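Skolline hand gripper, evaluation notes

Status: on loan from Gorard, not bought. Last edited July 2025.

What this folder is

Notes, recordings and a few scripts from our trial of the Skolline, a hand-held gripper with a camera on it, sold by Gorard for collecting manipulation demonstrations. You squeeze, it records, and the files are meant to be good enough to train an arm on. The sales sheet says the kit is "ready for daily use by untrained staff". We wanted to see how much of that held up before anyone signed for more units.

Contents

recordings/ one folder per session, video plus finger opening
scripts/ the converter to Pledano format and a plotting script
notes/ whatever people wrote down, unedited
vendor/ the manual and the sales sheet as we received them

What we did with it

Mostly dull handling: cups, cloths, cardboard cartons, a drawer. Sessions ran up to 60 minutes. Two units came in the case and all the recordings here were made with the first. The second has only been used to check that the converter reads its files, and it does.

The pads

The manual calls the pads "long-life" and gives no figure for how long that is. I asked for one and was sent the sales sheet again. Ours have gone ragged along the inner edges, and the left is clearly worse than the right. I don't know why. It may be the way we hold it, or it may be the batch.

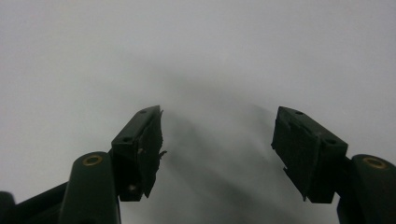
Finger pads, gripper open. Note the frayed tuft on the left pad.

The tuft matters for the data as well as for the grip. It reaches into the gap between the fingers, so it is in view of the camera, and a model trained on these recordings could well learn to expect it. If you use this set, either mask that area or mix in footage from elsewhere. We have done neither so far.

Replacement pads are sold only as a full set with the finger blocks. Gorard's reply was that customers prefer it that way. I would like to meet one. Hubáček sells plain sheet that can be cut to size, and we will try it when the loan ends and the warranty is somebody else's worry.

Known problems

The clock in the unit drifts from the laptop's. Run scripts/align before anything else.
Sessions 3 and 7 have gaps in the finger opening channel. The video is complete.
Exposure is left on automatic. The manual describes a lock, but we could not find it in the menu.

Would we buy it

Not at the quoted price, and not without a written figure for pad life. The recording side is decent and the files open without fuss. Gorard have promised a revised pad for November. Send one and I will update this file.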